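Cell 2 gets its manners back
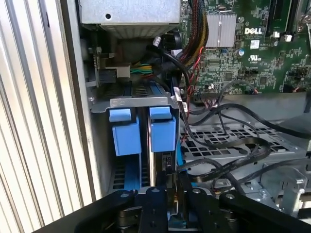 For most of February the teardown cell at Plindater had one job it would not do, which was pull a hard drive without sulking. It would reach into a desktop, find the blue handle, take hold, and stop with a force fault. Then it would wait for a person to come over and press reset, and the person was usually me.

The first theory was the drives. The second was the computers, which have been opened and closed by strangers for years and can't be blamed for being stiff. The third, popular with anyone who didn't have to do the work, was that the cell needed a newer gripper. Ignacio Saavedra asked for a price from Gisholm, read it twice and went to look for a hex key.

What he and Mateja Petek found was dull. One finger plate had crept on its mount, so the two tips no longer closed square. On a box or a bracket you would never notice. On a narrow plastic latch it meant one finger pushed while the other was still on its way, the carrier twisted in its cage, and the force limit did what we pay it to do.

The fix took a morning. Fingers off, mating faces wiped down, fingers back on against the setting block, screws tightened in a cross pattern and marked with paint so that next time we can see who moved. Mateja then re-taught the approach over an open Dell with its side panel off, bringing the gripper in low and lining it up with the gap between the two carriers before it picks a side. She also slowed the last stretch of the move. Fahad Talpur, who owns the cycle time chart, has been told and is bearing up.

The wrist camera got a new calibration while we were in there. The old one dated from before the cell was shifted to make room for the Insaurralde conveyor, and I would rather not discuss how long ago that was.

Since then the cell has run 562 cases. It faulted on two of them, both with loose cables lying across the drive cage, and Valentina Garrido has added a look-first step that sends those to the bench.

A few things for the shift book:

Check the paint marks at every start. A broken line means stop and call Ignacio.

Finger screws get a torque check every 2000 cycles. The counter is on the second page of the panel, behind the menu with the unhelpful name.

Please don't straighten a finger by hand. We know it works for a while. That is how we got through most of February.

The Gisholm quote is still pinned up by the kettle if anyone needs cheering up.

Zulema Quezada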